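From: Sukbridge Floors and Furniture list
Date: 9 May 2023
Subject: Re: [wood-list] Pale boards, to oil or not to oil

Hi all,

Sorry for the slow answer, the digest landed in my spam folder again and I only found it this morning while hunting for a shipping notice. Let me quote the bit I'm replying to so we're all on the same page:

> We're about to do the back room in the same pale boards you
> have and we're stuck on the finish. My other half wants the
> hard wax oil, I'm leaning toward water-based so it doesn't go
> yellow on us. You did yours back in April, right? How is it
> holding up, and do the knots stay that light? Also, what did
> you end up doing for a scrap can? We keep leaving screws and
> bits of sandpaper all over the place.

Okay, so, finish first. I went water-based, matte, two coats, from Grulance, and I'm really happy with it! The color has stayed put so far. I did a test strip with the oil in the closet and it went honey-colored overnight (pretty, but it wasn't what I wanted in a room that gets that much light). If you like warm, go oil and don't look back. If you fell in love with the boards the way they looked in the store, I'd stay away from it.

Prep is where all my time went. I vacuumed, wiped down, vacuumed again, and then still found grit in the first coat over by the radiator. I sanded between coats with 600 wrapped around a cork block, super light, barely leaning on it. You're only knocking down the fuzz. Then a damp microfiber cloth, then a long wait with the door shut and the cat on the wrong side of it, complaining.

The boards came from Lorwood, the cheaper grade, so you get more grain and more knots for your money. I was nervous about that and now the knots are my favorite part. There's one kind of swirl, rings inside rings like a fingerprint, that I would happily have paid extra for. You'll get some little dark specks too. I picked at the first few with a fingernail thinking they were dirt, and nope, they're in the wood. Leave them be.

Bill for the whole thing was $1253, boards and finish together, plus the sander rental at $80. I had $1437 set aside, so there was enough left over to replace the knee pads I'd wrecked.

As for the scrap can, I am a big believer in a plain metal can with no lid. I've tried plastic tubs (they tip over), a paper bag (don't) and a magnetic dish (great for screws, useless for sandpaper). A metal can sits on the floor next to you, you drop things in without looking, and you can hear that they went in.
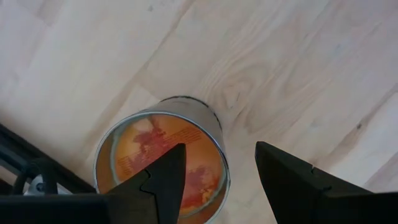
Satti wrote back off-list to say that a metal can is fine on a finished floor only if it has felt under it, and that the rim on the bottom of a bare one will leave a perfect circle in soft wood the first time somebody sets it down hard.

Which, fair point, and I've added felt. I cut a ring out of the leftover stick-on sheet I had for the chair legs and it took two minutes. If you use a can that had food in it, go around the inside lip with a bit of coarse paper before you start reaching in there, those edges can be nasty. And please keep anything oily out of it! Rags with oil finish on them get laid out flat outside to dry, they do not get balled up in a can indoors. I know most of you know that, but there are new people on the list.

A couple of leftovers while I'm typing. Run your boards toward the window if the room lets you, the seams show a lot less that way. Keep a few offcuts from the same batch and finish them along with the floor, they make the best test pieces later on. And rugs: I waited two weeks before putting one down, the tin said one.

I still have most of a sheet of the felt and half a box of sanding sheets if anybody near Sukbridge wants them before I stuff them in the basement. Also, did anyone ever find a decent filler for the gap along a door threshold? Mine dried two shades too dark and I'm going to have to dig it out.

Happy sanding!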